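Support > Melusine Water Filter > Set-up Guide > Section 2: Fitting a New Cartridge

The Melusine under-sink filter is supplied without a cartridge fitted. Replace the cartridge after 400 litres or when the flow slows noticeably.

1. Close the cold water valve beneath the sink and open the tap to release the pressure.
2. Turn the housing to the left and lower it. It will contain water – keep a bowl underneath.
3. Remove the old cartridge and wipe the rubber seal with a clean cloth.
4. Insert the new cartridge, arrow upwards, and tighten the housing by hand.
5. Open the valve slowly and check the joint for drips.

CAUTION: Do not use a wrench on the housing. Do not connect the filter to a hot water supply.

Note: The first 2 litres must be run to waste. The water may look cloudy during this time.
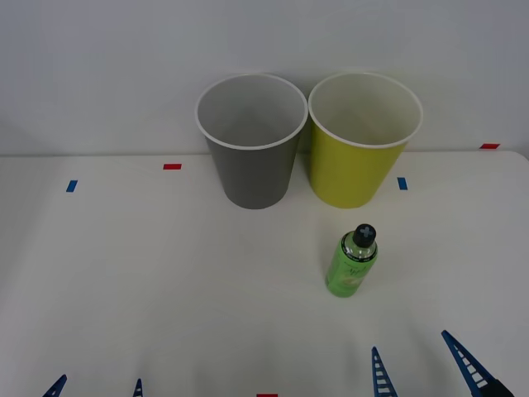 Can the filter be left unused during a holiday?
It may be left for up to two weeks with the valve closed. Run the tap for 130 seconds before drinking.

Comments

Elie Zein
Step 4 should mention the seal. Mine had slipped out of its groove and dripped all night.

Roald Torvik
Does the Levari cartridge fit this housing? The shop was unsure.

MacPherson100
Clear enough, thank you. Ours was done before lunch.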